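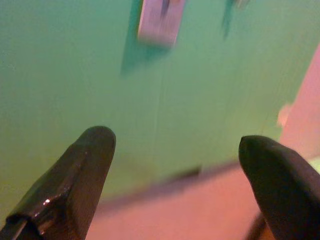 Why do people still write letters by hand? They do it for the pleasure of sitting with one person for half an hour, and for the pleasure of being sat with when the answer comes.

I came back to letters in June, after a good many years away from them. My aunt had moved to Disten, where the phone signal comes and goes with the weather, and after the fourth dropped call she told me to just write to her, for heaven's sake. So I bought a box of 50 envelopes, which seemed like a ridiculous number at the time, and I sat down at the kitchen table and found I had no idea how to begin. I wrote about the tomatoes. Then I wrote about the neighbor's new fence, and my knee, and a dream I'd had about our old school bus, and by then I was on page four and my hand hurt!

She wrote back nine days later. I read it standing up in the hallway with my coat still on. 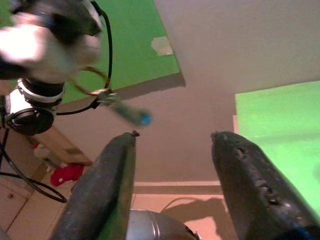

What I had forgotten, in all those years of quick messages, is how much a slow answer lets you wonder. You picture the letter sitting in the sorting room, or on her windowsill under the fruit bowl, and you think of that person a little more often than you otherwise would. A text gets its thumbs-up in a minute and then it's gone from both your minds. I send plenty of those too, mind you, and I'm glad of them when somebody needs picking up from the station.

My friends tell me it costs too much now, with stamps what they are, and that their handwriting is a disgrace. Well, mine is too. My aunt claims she needed two evenings to make out the part about the fence - she thought I'd written "fever" and was worried sick until the weekend. We've gotten three more letters out of that misunderstanding.

If you have somebody in mind, and I suspect you do by now, start with whatever is growing or broken at your house. A page is plenty. I'm down to the last few envelopes myself, and I still owe a letter to a cousin in Bailly who wrote to me before Thanksgiving.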